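Ullel 33-piece tableware set: long-term review

Reviewed by Ieuan Skyrme

Rating: 4 out of 5

The Ullel set is sold as everyday tableware for people who want plain white plates and plain steel cutlery without buying the two separately. I bought one from Billham in December and have used it daily since. I had no contact with the maker before or during the review.

What is in the box

The plates and bowls are white, round and undecorated. The cutlery is one-piece steel with no separate handles, so there are no rivets or joints to trap food. Everything came in card sleeves. One bowl arrived with a chip on the foot ring and Billham replaced it within the week. The paper leaflet covers dishwasher use and very little else.

Plates and bowls

The glaze is even on the eating surface and slightly thin on the underside, where the foot ring is left bare. Bare rings will mark a soft tabletop if the plate is dragged. Mine left a faint grey line on a pine shelf, which came off with a damp cloth.

The rim is shallow. It holds a sauce well enough, but anything thinner will run to the edge if the plate is carried at an angle. Stacking is good: the plates nest without rocking, and a full stack fits under a standard cupboard shelf with room to spare.

Knife marks appeared after a month or so. They are metal transfer and come off with a mild cream cleaner. I have not found a true scratch in the glaze yet.

Cutlery

The fork is the best item in the set. The tines are properly finished between as well as along the outside, an area that cheaper sets tend to skip. The handle is thick enough to resist bending when used on cold butter or a baked potato.

The spoon is less well judged. The bowl is on the deep side and the edge is a little square, which is noticeable with soup and irrelevant with cereal. The weight sits towards the handle, so it tips out of a shallow bowl if left resting on the rim. In-ho Jeon, who has the same set, had the same complaint and now uses the dessert spoons for everything.

The knives are adequate. The serration is fine and will not cut crust cleanly.

Dishwasher results

I ran the set on a 65-degree programme with ordinary tablets. The plates showed no change. Two of the knives developed small brown spots near the blade — surface rust, removed with a paste of bicarbonate. The forks and spoons stayed clean but picked up water marks when left in the basket overnight. Drying them by hand prevents this.

Compared with the Adeyemi set

The Adeyemi plates are heavier and have a better rim. Their cutlery is thinner and the forks bend. If you already own decent cutlery, buy the Adeyemi plates. If you need both, the Ullel set is the more even purchase.

Verdict

Sound plates, a very good fork, a spoon that needs another look from the designer. Replacement pieces are sold singly, and the ones I ordered matched the originals in colour and size. I have taken one point off for the spoon and the knife spotting together — neither would stop me buying it again.
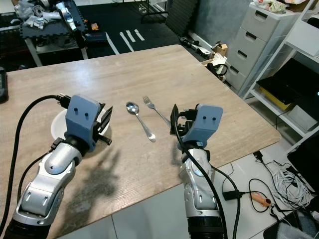
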